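Tuning the gripper on a simulated kitchen cell: my wrist view checklist

I keep the simulated kitchen cell running for our group at Purnbridge, and the job I get asked about most is the gripper. Food is lumpy, fingers are flat, and the defaults that ship with Gadico were clearly picked by somebody holding a cube.
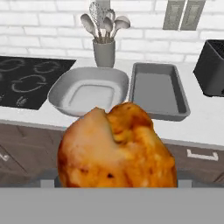
Before you start

You need the cell loaded in Gadico, the Altell gripper model, and the wrist camera switched on. Save a copy of your config first. I call mine kong-old, after the Kong arm profile it belongs to, and I have gone crawling back to it more times than I'd like to admit!

Step 1. Check the wrist view

Pick something big for this. I use the roast chicken, which fills up the lower middle of the view once it's held and hides a good chunk of the cabinets behind it. You want the gripper body running as a flat gray band along the bottom, with one finger showing on each side of the food. If the band is tilted, the camera mount has a leftover rotation in it. Zero that out before you touch anything else, or you'll spend your afternoon tuning against a crooked picture (ask me how I know).

My render size is 256 square. It's soft, sure, but I can still make out the burner rings on the cooktop and the whisk in the utensil holder, and that's plenty for this work.

Step 2. Set the closing force

Open the gripper tab and set closing force to 82. Close on the chicken and look at the fingers. They should sit tight against the sides without sinking into the skin. If they sink in, come down a couple of points at a time. If you see daylight, go up — but stop at 88, where my cell starts to jitter and the food buzzes like a phone on a table.

Step 3. Fix the collision shape

A smooth box around a chicken is asking for trouble. One side of mine bulges higher than the other, with a dip between, and a box ignores all of that. Rebuild the shape from the mesh instead. Mine came out at 929 faces and still runs fine on my old desktop. Reload the cell afterward, or the old shape hangs around in memory.

Step 4. Set the drop targets

I keep two on the counter: the white baking dish, and the gray metal pan right next to it. They sit nearly touching, so a sloppy target for one can easily land you on the rim of the other. Put each target in the center of the floor of its container. The dish has a wide sloping rim, so give it a bit more clearance on the way in. The pan's walls are straighter and deeper, and I come down on that one slowly.

Step 5. Run it and save

Run the pick ten times with the random seed turned on. If a grasp slips, go back to step 2 before you blame the collision shape. Once you get a clean set, save the config under a new name and write the force value in the notes field. I redo the whole list after every Gadico update; the one in September quietly put my camera mount back to its default.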